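Simulated camera view tilted after changing head mount, planner still reaches correctly
Forum: Simulation and Control > Perception

fasik_user
Posts: 17
12/2/21

Hello all. I am using Kikex for a two-arm robot in a flat with a bed and a kitchen counter. Last week I moved the head camera to a new mount and wrote the transform again by hand. Now the view is strongly inclined, but the arm planner brings the right gripper towards the counter as before. I do not understand how both can be true. If the transform was wrong, should the planner not fail also?

One render from the head camera:
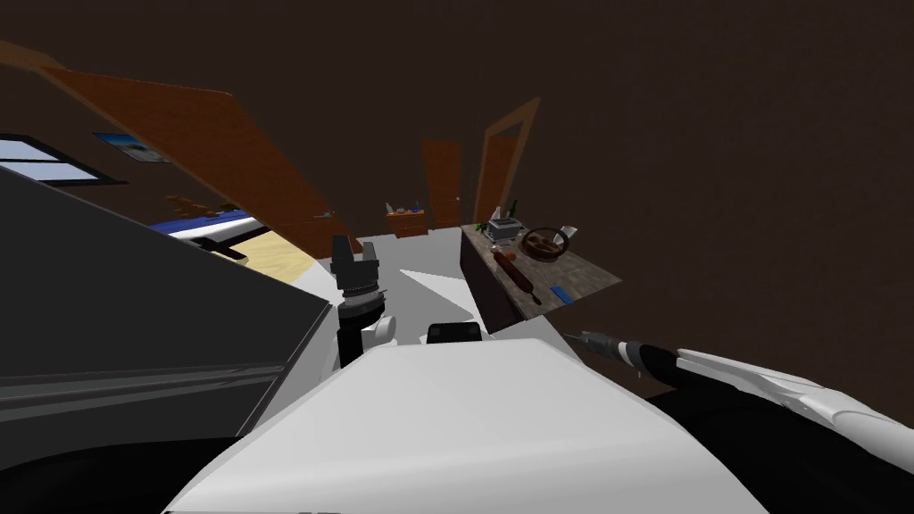 Head camera, right gripper towards the counter, toaster and frying pan behind it.

The planner takes object poses directly from the simulator. My detector uses the images, and it finds the toaster but not the rolling pin. Should I correct the transform, or just rotate the image before the detector?

probert_fan
Posts: 900

You answered it yourself. The planner reads poses from the simulator, so it never looks at your camera. It would reach the counter with the camera pointing at the ceiling. Check the order of the angles in your mount file. Kikex wants roll, pitch, yaw, and I suspect you wrote yaw first.

Gonçalo Salgado
Posts: 59

I do not agree that it must be the angle order. The torso is also in the lower centre of the view and it is very large. Maybe the camera is attached to the wrong link, and then the angles are correct but relative to another parent. Please print the full chain from base to camera before you change any number.

probert_fan

Fair, print the chain. I still bet on the angles.

morno_lab

Whatever it is, please don't rotate the image. We did this in Morno for one release and it was painful. The detector was happier, but the depth points still used the old transform, so every grasp was planned beside the object.

fasik_user

Thank you all. I printed the chain. The parent link is the torso, as I wanted, so this part is good. But the roll has the value which I meant for yaw. I changed the order and the horizon is now level.

The rolling pin is still not detected. I ran 2,000 frames with the new mount and it is missed in most of them.

Gonçalo Salgado

Then I was wrong about the link. For the rolling pin, look at your training set. If all the pins there lie parallel to the counter edge, a diagonal one can be difficult. The light in your room is also quite dim.

probert_fan

I would try the light first, it is one line in the config. Retraining takes me a whole night.

fasik_user

I will try the light today and write the result in this thread.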